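Do simulated pick tests need the same paperwork as real ones? (and who decides what counts as a success)

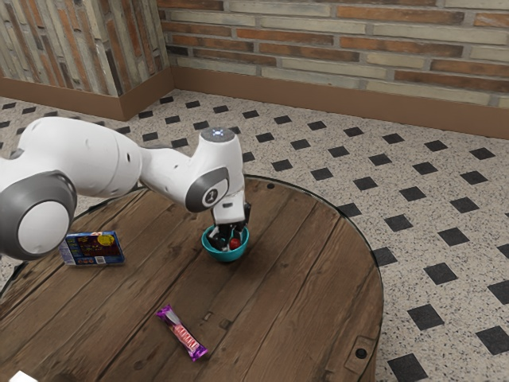

Posted by Xiaoyan Kang, 2025-03-09

I've been handed the job of writing up "good practice" for our arm tests at Gollness, which is what happens if you go to the loo during a planning meeting. All of our runs so far are in simulation. One arm, a round table, a bowl, some groceries lying about. The task on the sheet is "take the fruit out of the bowl" and the sheet says nothing else whatsoever.

My trouble is that we have 400 runs logged and no two people agree on how many went well. One colleague counts it as a success if the gripper closes on the fruit. Another wants it lifted clear of the rim. A third marks anything down if the arm so much as brushes the bowl on the way in, and he has been very strict about it, and his numbers are dreadful.

So, two things. Is there an accepted rule for scoring this sort of thing, or do people make it up as they go? And does any of the safety paperwork for real arms apply when the arm is made of pixels? My manager says no. The customer's checklist says "all robot trials" and has a box for the location of the emergency stop. I was tempted to write "Escape key".

We're supposed to move to a real arm in May, if that changes the answer.

Padilla

You make it up, but you make it up before you start, and you write it down. That is most of what good practice comes to in this line of work.

Your three colleagues aren't really disagreeing. They are scoring three different tasks. Split it into stages and log each one as its own yes or no: fingers closed on the fruit, fruit clear of the rim, fruit set down where you wanted it. Record contact with the bowl in a separate column. Then your strict friend can have his dreadful numbers and everybody else can have theirs, out of the same file.

Other things I'd want on the sheet:

Where everything starts. "Fruit in bowl" is no use. Fruit up against the side of a deep bowl is a much nastier pick than fruit in the middle, and if you shuffle it between runs you need to keep the seed or the positions. The same goes for whatever else is on the table. A box standing on its edge under the arm may have nothing to do with the task, but if the arm knocks it flat I'd like to know whether you call that a failure. Decide now. You will not feel like deciding fairly at run 399.

A time limit. Without one, an arm dithering over a bowl hasn't failed yet, technically, and somebody will argue this.

The version of everything. Simulator, arm model, controller, the lot. We once spent 9 days hunting a drop in our scores that came down to someone making the friction "more realistic".

All the runs. Count the ones where the simulator threw the fruit into the next county. You may label them as simulator faults, but you have to say how many there were, and the label has to be applied by someone who doesn't care about the result. Good luck finding that person.

On the paperwork, your manager is right about the present and wrong about May. Nobody gets pinched by a rendering. For the checklist, put "simulation only, no physical hazard" in the box and get the customer to agree to that wording by email. When the real arm turns up you need a proper risk assessment for that arm, that gripper, that table and that room. ISO 10218 is the place to start reading for industrial arms. A clean sheet of simulated runs is not evidence that it's safe to stand next to.

Brorbridge_Tim

just use the default success flag in whatever simulator it is?? thats what its for. we do and its fine

Ellow

Please don't just use the default flag, or at any rate go and read what it checks first. Ours was set to pass if the object ended up above a certain height. We had a lovely week of results until I watched some of the replays and found the arm lifting the entire bowl with the fruit still sat in it. Full marks every time.

Agree with Padilla on the stages. I'd add one habit: have 2 people score the same batch of replays without conferring, and compare. If they don't match, it's the rule that needs rewriting, so don't hold a vote on it. Ours took 3 goes before we stopped arguing about the word "clear".

As for the emergency stop box, I did write "Escape key" on one of those. It came back with a request for a photograph of it.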